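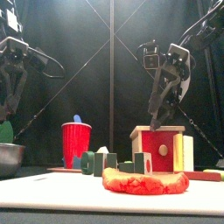
Every spring the storage people come for us. Brimwood has a new line of "calm home" organizers out and my feed is wall to wall with them. The pitch is that you own the wrong boxes. Put the same junk in a small wooden box with a red front, like the one on that white tabletop, and now it's a system. I have my doubts.

I've been through this before. In June I bought the Brimwood starter set, 40 dollars, after Shirley Li wouldn't stop talking about hers. By the end of summer I had a nicer looking place to lose my scissors.

Shirley still likes hers, to be fair. She also liked things neat before she bought it, so I'm not sure what the boxes did.

Their website says customers "save hours every week." Which hours? Doing what? I wrote to ask where that came from and got back a coupon.

Then there's the label maker. Somebody please explain why a box of batteries needs a label if it's the only box in the drawer. I know where the batteries are. They are in the battery box.

Audrey-Anne Leclerc replied to say labels are for the rest of the household. OK, I'll give her that one. My rest of the household does not read labels. He has lived here 5 years and still asks where the tape is.

Colleen Dhillon asks if I've tried the paid Valthorpe class. No. I looked at the outline. Week one is "take everything out." Week two is "decide what matters." I can make a mess and feel bad about it for free.

What did help, a little: I quit keeping manuals. All of them are online. That was almost a full drawer, gone in one evening, and I bought nothing to do it.

Also the hook by the door for keys. One hook, from the hardware store. I've been rude about a lot of advice over the years but the hook people were right.

Before anyone sends me another before-and-after – show me the after in six months, on a weekday, with the mail on the counter. Then maybe I'll look at the red ones.

Laurier Beaulieu wants my leftover Brimwood set. Come get it, it's on the porch. The scissors are not included, I still can't find them.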